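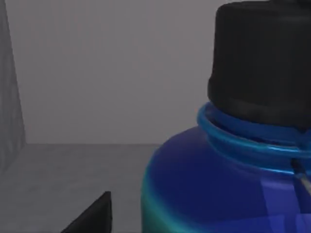 4장. 손목 시점 재생과 근접 가림 점수 맞추기

Ragab은 손목 시점 하나만 가지고 정책이 얼마나 버티는지를 재는 평가 방법이고, 이 장에서는 그 첫 단계인 재생 설정과 근접 가림 점수 보정을 함께 해 보겠습니다. 3장까지 따라오신 분이라면 Brultero 실행기가 설치되어 있고 Grarnska 장면 묶음도 내려받아 두셨을 테니 마음 편히 시작하셔도 됩니다. 근접 가림 점수라는 이름이 조금 딱딱하게 들리지만 뜻은 소박합니다. 손목 시점에서 물체 하나가 화면을 얼마나 차지하는지, 그래서 정책이 주변을 얼마나 못 보게 되는지를 0과 1 사이의 값으로 적어 둔 것이에요. 검은 뚜껑이 달린 파란 병처럼 물체가 화면 오른쪽 절반을 채우고 회색 벽과 바닥은 주로 왼쪽에 남는 순간이 이 점수가 가장 바쁘게 일하는 순간이고, 그리퍼 끝이 아래쪽 가운데에서 조금 왼편으로 살짝 올라와 있어서 기준점을 잡기에도 좋습니다. 이 장을 다 읽고 나면 여러분의 정책에도 같은 잣대를 대 볼 수 있게 됩니다.

4.1 시작하기 전에

준비물은 많지 않습니다. 다만 하나라도 빠지면 뒤에서 되돌아와야 하니, 차 한 잔 가져오시는 김에 천천히 확인해 주세요.

- Brultero 실행기 (버전 2 이상)
- Grarnska 장면 묶음, 압축을 푼 상태
- Pidov 재생 기록 149개
- 빈 저장 공간 20GB
- 평가할 정책의 체크포인트 파일

Pidov는 저희가 보정용으로 함께 배포하는 재생 기록의 이름입니다. 정책이 직접 움직인 기록이 아니고 사람이 시뮬레이션 안에서 원격 조작한 기록이라, 움직임이 매끈하지 않은 대목이 꽤 있습니다. 처음 보시는 분들은 파일이 잘못된 줄 알고 문의를 주시는데, 중간에 팔이 잠시 머뭇거리거나 접근 방향을 바꾸는 것은 기록에 원래 들어 있는 움직임이니 안심하세요.

참고: 체크포인트가 아직 없으시더라도 4.3절까지는 그대로 진행하실 수 있습니다. 체크포인트는 4.4절에 가서야 쓰입니다.

4.2 재생 설정

1. Brultero를 열고 왼쪽 메뉴에서 '장면'을 고른 다음 Grarnska 폴더를 지정합니다. 폴더 안쪽의 하위 폴더 말고 가장 바깥 폴더를 골라 주세요. 목록이 채워지는 데 시간이 좀 걸립니다. 진행 막대가 한동안 멈춘 듯이 보여도 창을 닫지 말고 기다려 주시면 됩니다.

2. '기록' 탭으로 옮겨 Pidov 폴더를 불러옵니다. 탭 아래쪽에 읽어 들인 기록 수가 나오는데, 149가 아니라면 압축이 덜 풀렸을 가능성이 큽니다. 그럴 때는 폴더를 지우고 다시 푸는 편이 빠진 파일을 하나씩 찾는 것보다 훨씬 빠릅니다.

3. '시점' 항목을 '손목'으로 바꿉니다. 기본값은 '외부'로 되어 있어요. 이 항목을 그냥 지나치시는 분이 정말 많고, 저도 설명서를 쓰면서 두 번이나 지나쳤습니다.

4. 렌더링 품질은 '보통'에 두세요. '높음'으로 올리면 반사와 그림자가 한결 보기 좋아지지만, 보정값은 '보통'을 기준으로 계산해 둔 것이라 점수가 조금씩 어긋납니다. 발표 자료에 넣을 고운 화면이 필요하시다면 평가를 다 마친 뒤에 따로 뽑으시기를 권합니다.

5. '재생 간격'에 12를 입력합니다. 열두 프레임마다 한 번씩 점수를 계산한다는 뜻입니다. 더 촘촘하게 재고 싶은 마음은 충분히 이해하지만, 저희 시험에서는 간격을 줄여도 기록별 평균 점수의 순위가 바뀌지 않았고 계산 시간만 길어졌습니다.

6. '미리 보기'를 눌러 기록 하나를 끝까지 재생해 봅니다. 물체와 그리퍼가 화면에 정상적으로 나오면 '설정 저장'을 누르고 다음 절로 넘어가세요.

주의: 미리 보기가 재생되는 동안에는 시점을 바꾸지 마세요. 바뀐 시점이 저장 파일에는 반영되지 않아, 화면으로 보는 것과 실제로 계산되는 것이 서로 달라집니다.

4.3 기준 물체와 기준 면 지정하기

이제 Ragab에게 무엇을 가까운 물체로 보고 무엇을 배경으로 볼지 알려 줄 차례입니다. 자동 분할 결과가 미리 들어 있어서 대부분은 클릭 몇 번으로 끝나지만, 물체끼리 닿아 있는 장면은 사람의 눈으로 한 번 살펴 주셔야 합니다.

1. '기준' 창을 열고 화면에서 가장 가까운 물체를 클릭합니다. 선택된 물체에는 노란 윤곽이 생깁니다. 병처럼 여러 부분으로 된 물체라면 뚜껑과 목, 몸통이 한 덩어리로 묶였는지 보아 주세요. 뚜껑만 따로 선택되었다면 Shift를 누른 채 나머지 부분을 이어서 클릭하시면 됩니다.

2. 광택이 있는 표면에서는 반사된 밝은 무늬가 별도의 조각으로 나뉘는 일이 있습니다. '반사 합치기'를 켜면 대개 정리됩니다. 그래도 조각이 남으면 브러시로 슥 문질러 합쳐 주세요. 경계를 아주 정밀하게 다듬으실 필요는 없고, 파란 몸통에 비친 네모난 무늬 정도는 대충 덮어도 점수에 드러날 만큼의 차이가 생기지 않았습니다.

3. 그리퍼는 반드시 '로봇' 분류에 넣습니다. 손목 시점에서는 손가락 끝이 어두운 쐐기 모양으로만 비치기 때문에 자동 분할이 이것을 그림자나 배경으로 잘못 잡는 경우가 종종 있습니다. 로봇으로 분류된 영역은 가림 점수의 분모에서 빠집니다.

4. 물체가 다른 물체 위에 올려져 있을 때는 둘을 나누어 지정하고, 아래쪽 것을 '받침'으로 표시합니다. 전자레인지 위에 엮은 바구니가 올라가 있는 장면이라면 바구니가 물체, 전자레인지가 받침이 됩니다. 이런 장면에서는 두 가지를 눈여겨보시면 좋습니다. 우선 바구니 밑에 번진 회색 그림자가 물체에 섞여 들어가지 않았는지 봐 주시고, 그다음으로 둥근 조절 손잡이와 세로로 긴 문 손잡이가 전자레인지와 같은 색으로 칠해져 있는지 봐 주세요. 손잡이를 조작하는 과제를 평가하신다면 그 부분만 '조작부'로 따로 떼어 두셔도 괜찮습니다.

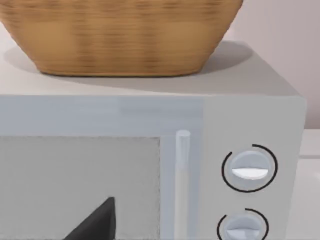 4.4 정책 점수 계산하기

보정이 끝났으니 이제 가장 기다리셨을 부분입니다. 체크포인트 파일을 준비해 주세요.

1. '평가' 탭에서 체크포인트를 불러오고 방법 목록에서 Ragab을 고릅니다.

2. '가림 구간 나누기'를 켭니다. 점수가 낮은 구간과 높은 구간을 나누어 성공률을 따로 보여 주는 기능이며, Ragab에서 가장 중요한 스위치라고 생각하셔도 됩니다. 꺼 두면 전체 성공률 하나만 나오기 때문에 일반 평가와 다를 것이 별로 없습니다.

3. 반복 횟수에 20을 넣습니다. 같은 초기 상태에서 정책을 스무 번씩 돌린다는 뜻입니다. 한두 번만 돌려 보고 결과를 믿고 싶은 유혹이 생기겠지만, 물체가 아주 가까운 구간에서는 작은 흔들림에도 성패가 갈려서 횟수가 적으면 곡선이 들쭉날쭉해집니다.

4. '시작'을 누릅니다. 장비에 따라서는 하룻밤이 걸리기도 하니, 퇴근 전에 걸어 두시고 다음 날 아침에 확인하시는 것이 속 편합니다.

주의: 계산 중에 컴퓨터가 절전 모드로 들어가면 진행하던 기록이 처음부터 다시 시작됩니다. 이미 끝난 기록의 결과는 남아 있으니 너무 놀라지는 마세요.

4.5 결과 읽는 법

계산이 끝나면 곡선 하나와 표 하나가 나옵니다. 곡선의 가로축은 근접 가림 점수, 세로축은 성공률입니다. 보통은 오른쪽으로 갈수록 내려가는데, 저희가 눈여겨보는 것은 내려가기 시작하는 지점입니다. 이 지점을 꺾임점이라고 부르고 표의 맨 윗줄에 따로 적어 두었습니다.

외부 시점과 손목 시점을 함께 써서 학습한 정책들은 저희 실험에서 꺾임점이 비교적 일찍 나타나는 편이었습니다. 가까이 다가갈수록 외부 시점에 기대던 습관이 드러나는 것이 아닐까 짐작하고 있습니다만, 시험해 본 구조가 많지 않아서 아직은 짐작으로만 적어 둡니다. 다른 결과를 얻으셨다면 꼭 알려 주세요. 저희에게도 무척 반가운 소식입니다!

참고: 곡선이 오른쪽 끝에서 갑자기 올라가는 경우가 있습니다. 대개는 해당 구간에 들어간 표본이 너무 적을 때 그렇습니다. 표의 '표본 수' 열을 먼저 봐 주시고, 그 값이 12보다 작은 구간은 논문이나 보고서에 옮기실 때 빼 두시기를 부탁드립니다.

4.6 자주 겪는 문제

점수가 모두 0으로 나옵니다.
시점이 '외부'로 남아 있는 경우가 대부분입니다. 4.2절의 3번 단계로 돌아가 주세요.

점수가 모든 기록에서 지나치게 높게 나옵니다.
그리퍼가 '물체'로 분류되었을 수 있습니다. 그리퍼는 손목 시점에서 거의 늘 화면 아래쪽에 걸려 있으므로 분류가 틀리면 모든 기록에 영향을 줍니다. '기준' 창에서 '로봇'으로 바꾸고 '다시 계산'을 누르시면 됩니다. 평가 전체를 다시 돌리실 필요는 없어요.

받침으로 지정한 물체가 목록에서 사라졌습니다.
숨겨진 것이니 걱정하지 않으셔도 됩니다. 목록 위쪽의 '받침 표시'를 켜면 다시 나타납니다.

같은 체크포인트인데 동료의 결과와 다릅니다.
렌더링 품질과 재생 간격을 서로 맞춰 보세요. 그래도 다르다면 Brultero 버전 번호와 저장된 설정 파일을 함께 보내 주시면 저희 쪽에서 같은 조건으로 돌려 보겠습니다. 체크포인트까지 보내 주실 필요는 없습니다.

직접 모은 재생 기록을 Pidov와 같은 형식으로 바꾸는 방법은 5장에 나옵니다.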